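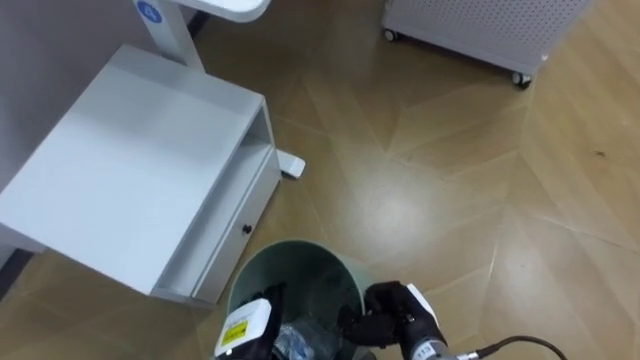 Oltulthorpe College, Automation for Care and Service Settings
Unit 6: What the robot costs once you've bought it
Notes to go with the afternoon session

Welcome back, and thank you to everyone who sent in a draft shopping list after the last unit. I read every one of them over a very long pot of tea, and I enjoyed them! Most of you had found a two-armed robot you liked, written down its price, added a line for delivery and stopped there. I did much the same the first time I was asked to plan a purchase like this, so please don't feel told off. We'll spend this unit on all the lines that belong underneath that first one.

The case we'll use

Our case is the Mornorell plan. Mornorell is a small residential home that wants a two-armed robot for light tidying in its bedrooms: emptying wastebaskets, picking up wrappers and packets, clearing the tops of bedside cabinets. The manager has money for one machine and would like to have it working by June. Your job, in groups, is to turn that wish into a budget somebody could sign.

I've kept the chores humble on purpose. When people plan for a robot they like to imagine it folding shirts or making soup, and then the budget gets built around a grand job that may never come. A bin and a plastic bag will give you quite enough to think about.

Start with the job

Before you open a single catalog, write the job out in plain sentences, the way you'd explain it to a new member of staff on a first morning. Where does the bin stand? Who puts the new bag in? What sort of trash goes in it, and what must never go in it? How close is the furniture, and does any of it roll? I know this feels slow (several of you told me so last year, quite loudly), but every sentence you write here will end up as a line in the budget or as a reason to cross one out.

Take the bin. Someone has to be able to hold it still while something else is taken out or put in, and a light plastic bin on a smooth floor will happily skate away from a single hand. So the job sentence "take the bag out of the bin" has quietly asked for two arms, and two arms cost more than one. If your home could live with a heavier bin, or a bin in a fixed bracket, you might get by with less machine. Price both. A bracket is a cheap thing to be wrong about.
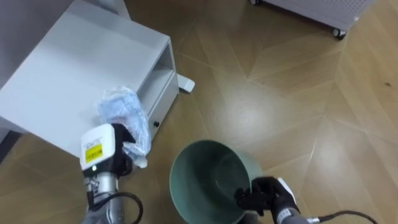
The same goes for hands. A simple two-finger gripper is cheaper to buy and far cheaper to repair than a hand with jointed fingers, and for boxes and bottles it may do all you need. Thin plastic is another matter. It wrinkles, it clings, it hides its own edges, and cameras often have a hard time with anything you can see through. When you ask suppliers for a demonstration, ask for it with the actual bags the home uses, in one of the home's own rooms, with the lights on as they would be on a normal day. A shiny floor under ceiling lights can throw up a good deal of glare, and you want to learn about that before the purchase order goes in.

The lines below the first line

Now for the part your drafts were missing. I've set down the headings from the Mornorell plan, with the figures where the supplier has given them. All are in dollars. Please use these same figures in your group work so that we can compare answers afterward.

Spare fingers and glove covers, first year: 990
Service visit and wrist inspection, per visit: 1069
Staff training, one group, materials included: 1558
Power and cable work in the rooms: not yet quoted
Spare bins, bags and small items for practice: not yet quoted
Insurance: ask the home's own insurer, in writing

You'll see I haven't put a purchase price for the robot in the list. That is deliberate, so please leave a blank for it and work out everything else first. I find that groups who start with the big number get a little dazzled by it, and then 990 for spare fingers looks too small to argue over. It deserves an argument. Does it cover both hands or one? Does it include fitting? What happens in the second year? Plosirell, the supplier in our case, is a pleasant firm to deal with, and their quote still doesn't answer any of those questions. You have to write and ask.

A word on service visits. The quote is per visit, and the draft plan assumes one visit a year. Read the supplier's terms and see whether you agree. If you think two is the right number, put two in and say why in a sentence. A manager reading your budget can argue with a sentence. She can't argue with a bare total, and she may simply cut it.

Training is the line that gets trimmed first in nearly every budget I've looked at, and I'd ask you to be stubborn about it. The people on the night shift need it too. If the 1558 covers only one group and the home runs three shifts, then you have a scheduling problem, a money problem, or a bit of both.

The room is part of the equipment

I'd like you to walk through a real room before you finish, with a notebook, and look at it as something you're buying for. Our own practice space, the Rana room, is open to you in the afternoons. Look along the floor first. Where are the outlets? How would you get power to the charger, and what would the cable cross on its way there? A power strip and a few adapters collect cables remarkably fast, and a cable on the floor is a trip hazard for residents and staff as well as something for wheels and feet to catch on. Proper outlets in the right spots may look like an extravagance on paper. Get the quote anyway, and set it next to the price of cable covers.

Then look up a bit, at hand height. What are the surfaces made of, and are they dark, pale or glossy? Small packets get left on top of everything in a bedroom: on the cabinet, on the windowsill, on whatever appliance happens to be nearest. Each of those tops is a different height and has a different edge, and some of them have vents you'd rather not have anything dropped into.

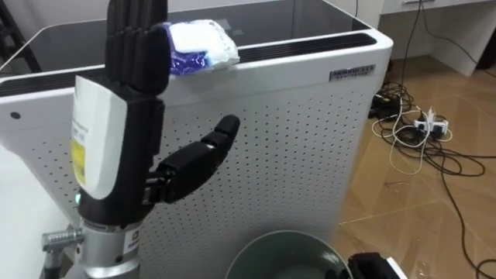 A soft packet held against the top edge of an air purifier, with the bin below.

Ask in your notes which of those surfaces the robot would be expected to clear, and measure them. Reach is one of the things suppliers state most clearly, so you may as well use it. If one surface in the whole room needs a taller machine, it might be kinder to the budget to move the surface.

Furniture on casters deserves a line as well. It gets pushed about for cleaning and comes back somewhere a little different, and your plan should say who puts it right and how much of a difference the robot can live with. Put that question to Plosirell in the same letter as the others.

Buy, lease or wait

We'll do this properly in the next unit, but make a start. Leasing spreads the cost and usually brings the service visits along with it, though you should check whether worn fingers count as service or as damage. Waiting costs nothing on paper and plenty in staff time, and I'd like each group to have a go at putting a figure on that.

To bring next time

One page, please, with your job sentences at the top and your budget lines below them. Mark each line as quoted, estimated or unknown. Unknown is a perfectly good answer at this stage, so leave it in where it's true. Add your list of questions for the supplier on the back. Measurements from the room visit can be in pencil, and the tape measure lives in the top drawer by the door (do put it back, it's the only one we have).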